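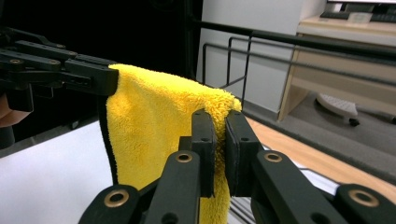

Search this site Go

Monday
By Sumeya Hadgu

Most written rules for recording manipulation data with hand-held grippers cover the device and stop there. They specify calibration, frame rate and file naming. They say almost nothing about the cloth, and with folding tasks the cloth is where the errors collect.

Take grip placement. At Pestatis our first procedure told operators to "grasp the towel at a corner." It did not say how far in from the hem, or whether a bound edge counts as part of the grasp. We had 3,000 episodes before Hagos Ayele compared operators and found two distinct habits. One group pinched the binding. The other took the pile just inside it. Both had followed the rule as written, and a policy trained on the mix hesitated at exactly that point.

My position is that a standard for this work should define the grasp in terms of the object, in millimeters from a named feature, and should give a tolerance. Ours now does. It also requires that the item be replaced after 200 handlings. Pile flattens and hems stretch, and a towel at the end of its life does not drape like a new one.

Makis Tzavaras at Dostmont objects that tight rules remove the variation a model needs. I agree that variation is needed. I disagree that it should come from operators guessing. If a data set needs 64 grasp positions, list them and assign them. Unassigned variation can't be balanced afterward, and it can't be reported honestly in a data sheet.

The second gap is failed attempts. Many groups delete drops and slips at the end of a shift. The Mukeck guideline, which I otherwise like, permits this without a log entry. It should require the episode to be kept, labeled and excluded by a filter that others can reverse. Storage for nearly all of these clips is cheap.

Two-handed tasks need one more line: state which gripper closes first. Our version 2 procedure includes it. Version 1 didn't, and the timing data from that period is of little use for comparison.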